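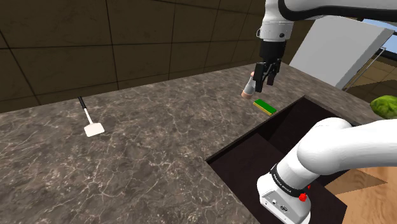
Week 6 notes: The grasp that wasn't

Hi all, these are the notes for Thursday's lecture, cleaned up a bit from what I scribbled on the board. If you missed class, read this before you start Lab 4, and if you were there, skip to the part on the width check, because I got it slightly wrong out loud.

Quick recap of where we are. Our simulated kitchen is running, everybody's arm can reach the counter, and most of you have the pick task from Lab 3 working well enough to hand in. So this week is about a fault I'm a little embarrassed by. It lived in the course code for most of a semester and I'm the one who put it there.

The setup

The task package is called Plellach, and it has a small state machine inside: approach, descend, close, lift, carry, release. We ran a batch of 636 pick attempts overnight on small, thin objects lying flat on the counter. In the morning the log said 572 successes. I was thrilled! I may have sent an email with too many exclamation marks in it.

Then Morenike Usman, who was the teaching assistant that term, sat down and played back the episodes marked as successes. She came to my office and said, "In a lot of these it's carrying air." She was right. In 184 of the 572 "successes" the object never left the counter. The fingers came down, closed, went up, traveled very nicely to the drop-off point, opened, and the log said success.

What went wrong

There were two faults stacked on top of each other, and I'd like you to keep them separate in your heads.

Fault one is the physical one (well, physical in the simulator). The descend height was computed from the object's center, plus a safety margin I'd added months earlier to keep the fingertips from hitting the counter. For a tall object that margin costs you nothing. For a skinny thing lying on its side, it's enough to leave the fingertips just above it, or to catch only the top of the curve so the object squirts out sideways as the fingers close. Round objects are nasty this way. A flat sponge is much more forgiving, and that's what I'd tested on. Yes, I know.

Fault two is the one I care about more. The success check asked, "Did the state machine reach release?" It never asked where the object was. So a missed grasp and a good grasp wrote exactly the same line to the log. Please put a big star next to this in your notes: the check was testing the program's opinion of itself.

Why we call this a safety matter

Somebody asked in class, fairly, who gets hurt by a bad log in a simulation. Nobody, directly. But the next step in our plan was to move that same code to a real arm, and the decision to do it was going to rest on that success count. Think about what the code does after a missed grasp. It carries on at full carry speed, believing it has something in its hand, while the real object is lying or rolling somewhere the planner thinks is clear. The planner (ours is Zukitz) had already deleted the object from its obstacle map at the close step. On a later move the arm can hit the thing at speed and send it off the counter toward whoever is standing there. If it's a spatula, fine, you'll live. I'd like you to picture a knife.

The width check

The cheap fix is to read the finger gap after closing. If the gap is nearly zero, you've got nothing. On the board I said to compare it to zero exactly, and please don't do that – you'll get tiny nonzero readings and pass every miss. Use a threshold smaller than your thinnest object.

Even then the width check isn't enough by itself. An object can be pinched at close and slip out during the lift. So check again after the lift, and in simulation, also ask for the object's actual height. You have the true pose sitting right there, use it for scoring. Just don't feed it to the controller, or you'll build something that only works where the world hands you the answers.

And the obstacle map: don't remove the object until the second check passes. If it fails, stop, open, back off straight up, and look again.

After both fixes we reran the batch with a lower descend height. We still had 19 misses, but every one was logged as a miss, and I was happier with that morning's log than with the first one.

For Lab 4

Start from the Dauda branch, which still has both faults in it. Fix fault two first and rerun before you touch the descend height. I want to see the honest numbers for the bad grasp in your report, with plots. Janico can export them straight from the log folder.

Also read section 3 of the packet on fail-safe states. We'll pick up there next time, starting with what the arm should do when the two checks disagree.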